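Forty chairs and a village hall

The woman who keeps the bookings diary at Sorndale village hall has held the post for eight years. She took it on when she moved to the area with two small children and wanted something she could do from the kitchen table. We met in the side room at the hall, with the heating on and a choir practising next door.

"People think it is a matter of writing names in a book," she said. "Most of it is furniture."

The hall is let by the hour to clubs, for parties and, in January, to the county seed swap, the busiest day of its year. She asked that her name be left out of this piece. "Everyone who needs me has the number already."

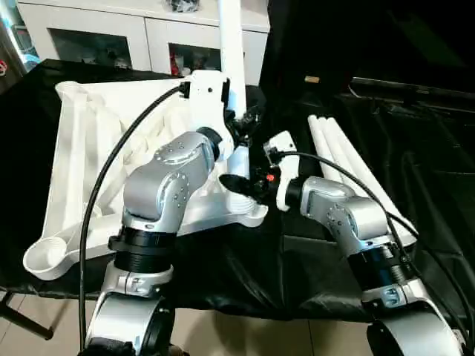 HALLS AND MEETING PLACES

When she started, the hall owned a set of heavy oak tables that had come from a school. They looked well but took two people to lift, and the yoga class used to leave them where they stood and work between them.

"I had complaints from the yoga people about the tables and complaints from the whist people when the tables were moved," she said. "In the end we sold them. I was sorry to see them go, but my back wasn't."

The replacements were light plastic ones, bought second-hand from the Zellari café when it closed its garden. Forty chairs came in the same load. She paid for them out of two summers of wedding bookings.

There was some grumbling. One regular hirer told her that the place now looked like a campsite. She put cloths on the tables for the next event and heard no more about it.

"Plastic wants washing, and that's the main thing to know. If you leave it until spring the dirt gets into the ribs underneath and you need a brush. I use warm water and washing-up liquid. I've tried the sprays and they smell."

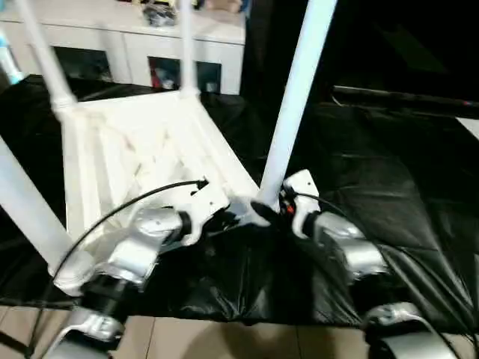 A white plastic chair turned over, showing the ribs under the seat.

She checks each chair before the seed swap, looking for cracks where the legs join the seat. A chair with a crack goes to the tip. In her first year she tried mending one with glue and it gave way under a man eating soup. He was not hurt, and he still comes.

The rules for hirers fit on one sheet, pinned inside the kitchen door. Chairs are to be stacked no more than eight high. Tables are wiped before they are put away. The last group out turns off the urn at the wall.

"The urn is the one they forget," she said. "I live close by, so I walk over and look. My husband says I should get a timer for it. He has been saying so for years and hasn't bought one."

Asked about money, she was frank. The hourly charge has gone up once in her time, and she would like it to go up again. The roof over the stage lets in water when the wind is from the west, and the Mac Mathúna dance school, which has the hall for four evenings in most weeks, has asked for a better floor.

"They are good tenants and I don't want to lose them. But a floor is a big thing. I've had two quotes, and I had to sit down after the second."

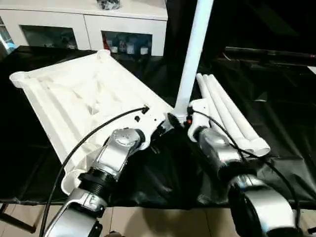
White plastic tabletop, underside up, on a black sheet.

She has no plans to give up the diary. A booking website called Kestia was tried for a few months and then dropped. Older hirers rang her anyway, and the younger ones booked the wrong hall. She went back to the paper diary, with a pencil on a string.

The choir had stopped by then and somebody was knocking on the door to ask for the key to the piano. She had it in her coat.

November 2024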